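Skema is a two-finger gripper kit for light robot arms, made by the small workshop Lallwood and intended mainly for handling clothes and other soft household goods. It was designed by Settimio Ruggiero and Ornella Villa, who had grown tired of watching ordinary parallel jaws chew up shirt collars. The first batch of 100 kits sold out by March of its launch year, a remarkable start for a product with no advertising at all.

The fingers are long, tapered and black, and they open into a wide V. This shape is the kit's great strength: a narrow tip can slip under a single fold of a shirt or jersey at the top of a laundry basket and leave the rest of the pile alone. A small green light sits on the mounting block, bright enough to read from across a living room.

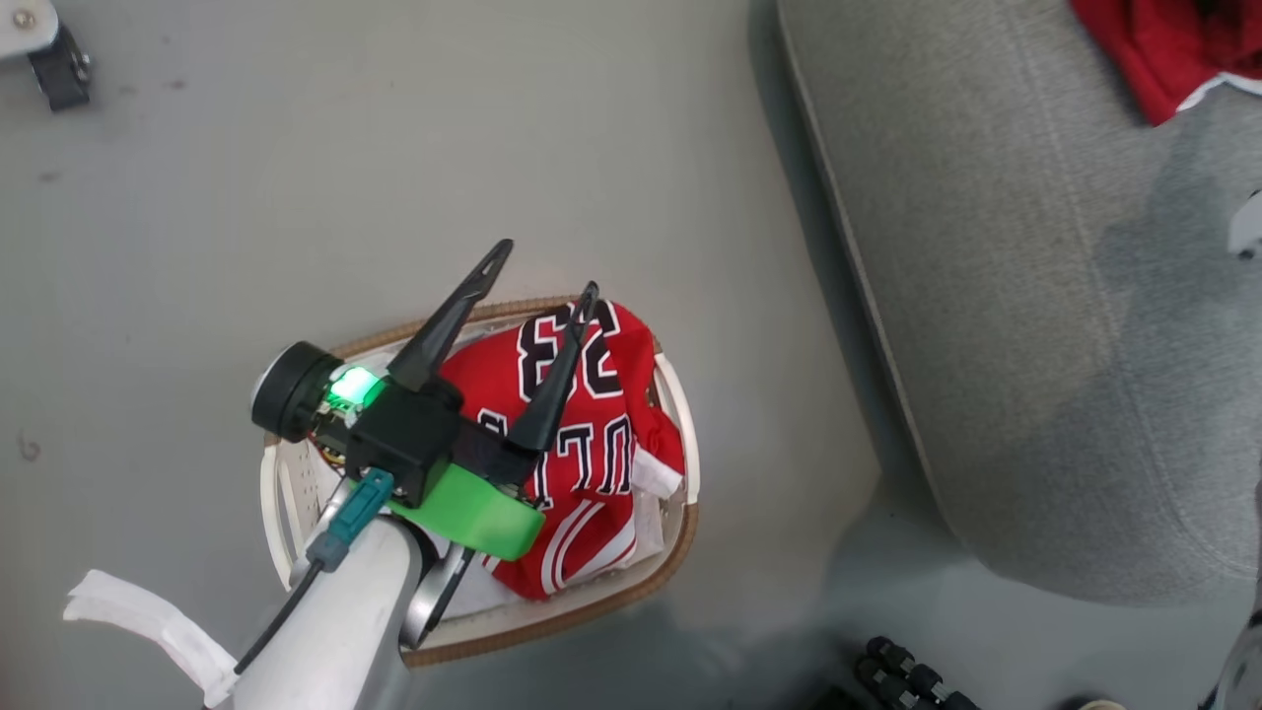
Software support comes through Skedum, a free control package with 13 ready-made grasp routines, among them a wonderfully gentle one for knitwear. Owners can record their own as well, and many do. The fingers weigh 44 grams each and swap out with one screw.

Reviewers have praised the kit's light touch and its clear manual. The main complaints are the price, over 800 dollars, and the exposed cable, which the rival Lo Presti gripper routes inside the wrist.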